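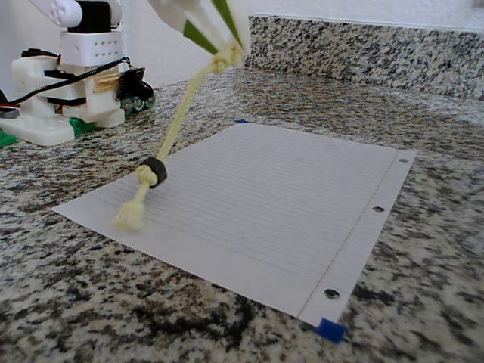

**Norkodia University** is a public university in the city of Norkodia. It was founded as a teachers' college and received the right to give its own degrees eleven years later. The university has five faculties and two campuses, the older one in the center of the city and the newer one in the district of Dasent, on the other side of the river.

## History

The institution began as the Norkodia Normal School, which prepared teachers for the primary schools of the province. Classes were held in a former customs building, with 43 students in the first year. The first director, Gladys Huaranga, had been an inspector of rural schools, and she wrote most of the early study plan herself. It gave much time to arithmetic, to reading aloud and to practice lessons in the villages.

The provincial assembly changed the school into a university college and added courses in agriculture and bookkeeping. The change was not accepted by everybody. A part of the teaching staff feared that the training of teachers would lose its place, and two senior lecturers left for this reason. When the college became a full university, teacher training was kept as a separate faculty with its own budget, and this arrangement still exists.

The Dasent campus was opened in June, in the middle of the academic year, after delays in the construction of the access road. For one term the students of engineering had lectures on the new campus and laboratory work on the old one. A bus line between the two campuses was started for them and was later opened to the public.

## Organization

The university is led by a rector, who is elected for four years by the academic senate and can be elected again one time. The present rector is Cristian Apaza, a soil scientist. The senate has members from all faculties, from the administrative staff and from the students. Student members may vote on all questions except the appointment of professors.

The faculties are:

- Faculty of Education
- Faculty of Agriculture and Food Science
- Faculty of Economics
- Faculty of Engineering
- Faculty of Languages and History

The Faculty of Education is the largest by number of students. The Faculty of Languages and History is the youngest. It was formed from two departments which before belonged to Education, and its first dean was the historian Catrin Wogan.

## Admission and studies

The university admits nearly 3000 new students each year. Admission to most programs depends on the final school grades and on a written entrance test. The Faculty of Education also holds an interview, in which applicants explain a short text to a listener who has not read it.

The academic year has two terms. A bachelor's degree takes four years in most subjects and five years in engineering. Students must complete one course outside their own faculty before the end of the second year. The courses in local history and in basic statistics are chosen most often for this purpose.

Evening programs exist in economics and in education. They were introduced for working adults and take two years longer than the day programs, but they lead to the same degree.

## Research

Research at the university was limited until the Faculty of Agriculture received its own experimental fields. The best known unit is the Wanigasekara Institute for Dryland Crops, which is named after the family that donated the land. The institute keeps a seed collection of beans and small grains and lends samples to farmers' associations. Its long trial on crop rotation was designed by Darren Sedgwick and has continued without a break under three later directors.

The Faculty of Education publishes a journal on rural schooling, which appears twice a year. A smaller group in the Faculty of Engineering, directed by Jhonatan Tamayo, works on low-cost water pumps.

## Library

The central library is in the old campus, in the hall of the former customs building. Its reading room has 60 places. The collection of old school textbooks is considered important for the history of education in the province and includes many titles which were printed in very small editions. It can be consulted by visitors after a written request. The Dasent campus has a separate technical library.

## Student life

The student union manages the cafeteria on the old campus and publishes the monthly paper *Rurent*, whose name comes from an old street behind the customs building. The union also organizes a book exchange at the beginning of each term.

University housing is available for 1000 students, all of it in Dasent. First-year students from outside the city have priority. The others live mostly in rented rooms near the railroad station, where rents have increased since the bus line was opened.

The university has teams in soccer, volleyball and rowing. The rowing club is older than the university itself and still uses the name of the Normal School in competitions.

## See also

- Education in Norkodia
- Dasent (district)
- Normal school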